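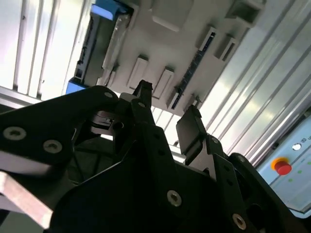
Speaker notes: Keeping a village archive going

Talk for the Skurley Local History Evening, 3 October 2024. Forty minutes plus questions. Notes are per slide. Handout goes round at the end.

Slide 1. Title

Say good evening, check the back row can hear. Say I look after the Gondley parish collection and have done so since it was kept in a wardrobe at the school. Tonight is mostly about paper, with a bit on scanning near the end. Happy to be interrupted.

Slide 2. What we hold

Gondley has 2695 items on the list. Most are single sheets: letters, bills, sale notices, concert programmes. Then the school log books, the chapel accounts, two rolled maps and the glass negatives from the Shahbazi shop.

Explain the shop. Shahbazi took portraits and school groups on Mill Street until the building was sold, and the negatives were left in the loft. They are the part people ask for most. They are also the part with the worst labels, so if anyone in the room grew up in Gondley, please stay behind and look at the prints.

Slide 3. How it arrives

Carrier bags, mainly. Someone clears a house and brings what they couldn't throw away. Write down who gave it and when before you open the bag. Get the form signed at the door. We have 251 items with no donor recorded, all from the early years, and we can't lend or publish them with any confidence.

Read out the wording on our form. It is on the handout, second page. Copy it if it suits you.

Slide 4. First week

New material stays in the porch cupboard for a week, away from the rest. Look for silverfish, mould, rusty clips. Take out rubber bands and paper clips. Leave staples alone unless they are rusting. Don't use sticky tape on anything. Pass round the torn programme with the brown tape marks (copy, not the original).

Slide 5. Numbering

One number per item, in pencil, back lower right corner. Don't put meaning into the number. We tried a letter for each street and had to give up when half of Chapel Lane was renamed. The number says where it sits in the list and the list says the rest.

Pause here for questions on numbering. There are always some.

Slide 6. Boxes and shelves

Acid-free boxes for the photographs and log books first, the rest as money allows. Nothing on the floor. Nothing against the outside wall. We lost a box of chapel accounts to a leaking gutter in February and the box above it was fine.

A cheap thermometer with a humidity reading is worth having. Write the figures in a notebook on each visit.

Slide 7. Scanning

Scan what is asked for or falling apart. We have done 2531 so far, working on one morning a week. Save the big file and make a small copy from it to send out. File name is the item number and nothing else. We use a catalogue program called Zuvura, which is plain but lets you export the whole list as a spreadsheet. Whatever you choose, check that it can do that before you type anything in.

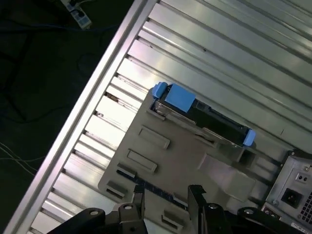 Slide 8. Copies

Keep three copies of the scans. Ours are on the archive room computer, on a drive at my house, and on a second drive at the parish office in Skurley. The two drives swap places every quarter. Open a few files each time you swap. One of ours had stopped copying halfway through a folder and we only found it by looking.

Print the catalogue once a year as well. It makes a thick folder but you can read it in a power cut.

Slide 9. Letting people in

Open morning, first Saturday. Pencils only, bags by the door, negatives handled by us. Have a visitors' book with a wide column for remarks. A good many of our names for faces came out of that column.

Skip this slide if running late.

Slide 10. Costs

Boxes are the main expense, then drives. Mention the parish grant form and that the deadline moved this year. Don't get drawn into the rent.

Slide 11. Thanks and questions

Handouts are on the table by the tea urn. Leave the Mill Street school group on the screen during questions and ask if anyone knows the teacher on the left.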